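Hodstead opens its build room to everyone

Hello all, Romain Besson from Hodstead here, with news I've been itching to share! From September our build room in Sachdeva Yard will be open to anyone with a bit of furniture to put together and no space at home to do it.
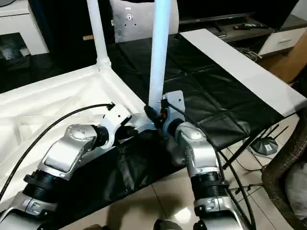

Page last updated: Saturday, February 3, 2018

I love this sort of job. A white moulded tray turned underside up, a pair of tall white poles, and the happy feeling that it'll all be a stand by teatime (mine usually take until supper). We've got a padded black mat too, handy for resting bits on.

Sessions cost £8 and run for 20 people at most. Bring your own kit, or try one from Drodard, who are lending us their Bravitz range.

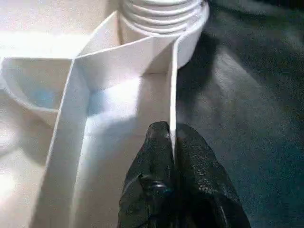
White walls meeting at a folded corner.

My one tip is to go gently with thin edges and leave the tightening until last. I learnt that with a wardrobe, and it still leans.

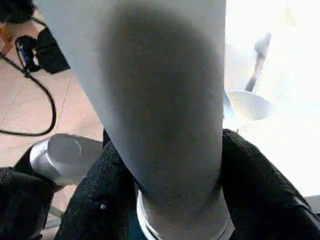 We'll have spare screws and a kettle on the go, and I'll be about from nine each morning if you get stuck. To book, ring Hodstead on extension 728 and ask for me!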